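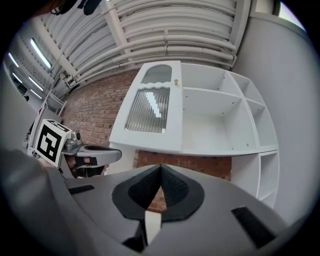
4.2 Glazed fronts and how people lay them down

The survey covered 386 households in Kutham and Pelley, and between them they listed 533 small cabinets. Small here means a piece one adult said they could shift across a room alone. Bathroom units, hall units, display cupboards, the odd nightstand with a door. Built-ins left out. Kitchen wall units left out too, unless already off the wall.

We had planned to treat all doors the same. Didn't work. Solid doors and glass doors get handled differently almost from the first minute, so the coding was split after the pilot and the pilot homes were coded over again. Section 4.1 has the solid doors. This one is glass only.

Glass type. Three codes: clear, patterned, mixed. Reeded glass goes under patterned. A door with two panes of different kinds goes under mixed, even when one pane is tiny. The arched pane at the top of the door in Figure 1 was coded apart from the long reeded one under it, and we'd do it that way again, as owners talked about them apart. The large pane is the one they worry over. The small one gets forgotten, then gets wiped last or not at all.

Figure 1. White cabinet with a door in two glazed parts, wavy divider between. Front appears to be facing up. Brass-colored knob at the door edge, near the divider.

Position during work. By work we mean any job the owner did on the piece at home: fitting a knob, tightening a hinge, lining shelves, cleaning, touching up paint. Four positions were coded (upright, on the back, on the side, on the face). On the back was the most common answer for glazed pieces, and owners gave it without much thought. You can see the door, you can reach the knob, the glass has nothing pressing on it. On the face was rare for glass and common for solid fronts, where people put a blanket under and get on with the back panel.

The trouble with on the back is the door. Once the front points at the ceiling the door has to be lifted to open it, and it wants to fall shut. Several owners mentioned holding it with a knee. A few taped it. One home in Pelley took the door off every time, four screws, and put it on the bed. We did not have a code for that so it sits in "other", which is a bit of a shame since it seems the safest of the lot.

Weight matters less then we expected. Owners of light cabinets laid them down as often as owners of heavy ones. What changed things was floor space. In narrow hallways the piece stayed upright no matter what job it was, and the job got done badly or put off. Rooms with a clear patch of floor longer than the cabinet: laid down.

Trim and dividers

Shaped trim was noted separatly from the glass. Straight rail, curved rail, scalloped, none. The reason is dust and paint. A scalloped divider has inside curves that hold both. Owners with scalloped or curved rails reported cleaning the door with a brush or a cotton swab far more than owners with straight ones, who mostly used a cloth in one pass. White finishes made this worse, or made it show more, we can't separate the two from interview answers.

Repainting is where the shaped rails cost time. Masking tape does not follow a curve well. Owners cut it in short pieces, or they gave up on tape and scraped the glass later with a blade. On reeded glass the blade is no good across the grooves, only along them, and paint in a groove mostly stays there. We heard this enough times that we added a question on it for the second round in October. Answers are in the appendix, not worked up yet.

Which side the grooves are on also varies. Some makers put the smooth face out, some in. Owners often didn't know until asked to run a finger over it. Smooth side out is easier to wipe. It was not something anyone said they had checked before buying.

Knobs

Knobs come loose. Plain finding, no surprise. Single-screw knobs on doors come loose more than two-screw pulls, and the usual fix is turning the knob by hand until it stops, which holds for a few weeks. Using a screwdriver from the inside holds longer but needs the door open and a free hand on the outside, so for a cabinet lying on its back it is awkward again, same door problem as above.

Knob place was taken from the photos and not from the interview. Codes: upper third, middle, lower third, measured on the door and not on the whole cabinet. A knob close to a divider is coded by its own height and the divider is ignored. Finger marks on the glass follow the knob place pretty closely. Where the knob sits next to a pane people touch the pane. Where it sits on a wide solid stile they touch the stile, and on white paint that shows up as a gray patch sooner or later.

Finish color was coded by look only. Brass-colored, silver-colored, black, painted, wood, other. We did not test metal and nothing in the tables should be read as a claim on what the knobs are made of.

Photo coding

The photo set has 1,180 pictures. Many cabinets have several, some have one. Two coders did a shared batch of 50 first, compared, fixed the wording of the codes, then split the rest. Most disagreement was over reflections. Reeded glass throws a bright streak that can hide the pane edge, and a streak was twice coded as a crack. After that the rule was: if a line can't be followed past the bright part, don't call it damage. Probably misses some real hairline cracks. We accept that.

Second disagreement, position. A cabinet shot from above and a cabinet lying down can look much the same when the floor isn't clear in the picture. Coders were told to mark "appears laid down" and check the interview notes. Where the notes said nothing, it stayed marked that way and was kept out of the position counts but left in for glass, trim and knobs. Figure 1 would go under that rule if taken alone.

Homes in the Benkirane blocks were done on a Thursday round with shorter visits, so notes there are thin. Positions for those homes lean on photos more than we'd like. Clumell shelving inserts turned up in a good part of the same blocks and are covered in 4.3 with the other loose shelves.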